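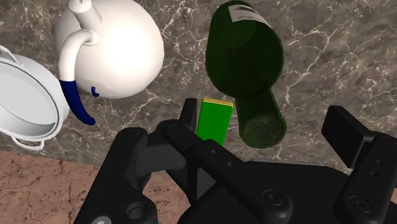

Progress report: kitchen automation pilot, second reporting period

Hello again from the Tundach kitchen. You asked us to keep these reports readable and to tell you about the people as much as the machine, so I'll do my best, and the spreadsheet is attached separately for anybody who wants it (somebody over there must!).

First, where we are. When I last wrote, the arm was bolted to its stand at the end of the prep line and the crew mostly used it to hang aprons on. It's working now! It does the put-away on the beverage side every afternoon, after lunch service and before the evening crew comes in at four. That means teapots, small pots, bottles and the packaged goods that collect on the counter over a shift. It picks a thing up, carries it to the right shelf or bin, and goes back for the next one. It's slow. I timed a full counter against one of our quicker people and the person won easily, with time left over for a coffee. But the person would like to be doing something else, and the arm doesn't mind.

Most of the new skills get tried in simulation before they come anywhere near our crockery. Clulura built us a set of rendered counters for this, dark marble with white veins (much fancier than our stainless steel, I have asked for some), and they scatter things around on them in awkward ways. A bottle on its side next to a teapot, a little green packet out front with the gripper coming in over it, a pot crowding the teapot so the two nearly touch. Those crowded layouts are what we asked for after the first period, when all the practice was on one tidy object at a time and then our real counter came as a nasty shock to everybody. We've now had 2,000 practice runs done on the cluttered layouts, and I can tell the difference from the doorway. The approach is calmer. It used to come in wide open and nudge whatever was next to the thing it wanted, and you'd hear a clink and four people would look up.

Handles are still a headache. Teapots especially. The team at Clulura would like it to take them by the body, our crew would like it to take them by the handle like a normal person, and for now we've settled on the handle if it's facing the arm and leaving the teapot alone if it's not. A left-alone teapot gets a beep and a yellow light. There were far too many beeps in the first weeks! We turned the volume down and moved the light to where the shift lead stands, and that went over very well.

Breakages for the period: 2, both cups, both on real counters. I've replaced them out of the small equipment line.

Now the people. We have 16 on the kitchen roster and it's still 16, and I want to put that in writing again because it was the first question at every meeting we held. What has changed is the afternoon. Put-away used to be the job you got for being newest, and it ate most of the gap between services. Two of our newer staff have moved over to pastry prep for that stretch, and they're loving it. One has asked about the certificate course at Olivares, and I'd like to use part of the training money for that if you agree. Please let me know, the sign-up closes in December.

It hasn't been all good. One of our longest-serving dishwashers told me she misses the put-away hour. It was quiet, she could sit down between loads, and she knew where every single thing lived because she'd put it there. Now she comes in and finds the strainers on a shelf she wouldn't have picked. I hadn't thought about that at all when I wrote the application. We've given her the final say on the shelf map, and she has already changed it a lot, including several places I'd been annoyed about myself for years. She also gets paid at the lead rate for the time she spends on it, which came out of my contingency.

Training hours are on track. The crew has logged 108 between them, mostly on stopping the arm safely, clearing a jam and telling it to skip an item. Everyone on the day roster can do all of that. The evening crew is behind, and that's my fault for scheduling the sessions at three.

Money: we're a little under on maintenance and a little over on the stand, which had to be re-leveled after the floor drain was moved. The Julau site has asked to come and watch for an afternoon before deciding on their own setup, and I've said yes as long as they bring somebody who works the line as well as a manager.

Coming up next: evening crew training at a sensible hour, more lying-down bottles (they roll, and the arm is too polite about it), and a decision on the teapot handles. I'd also like to borrow the conference budget for a second set of shelf labels. It's a small amount and I'll send the quote over with the receipts.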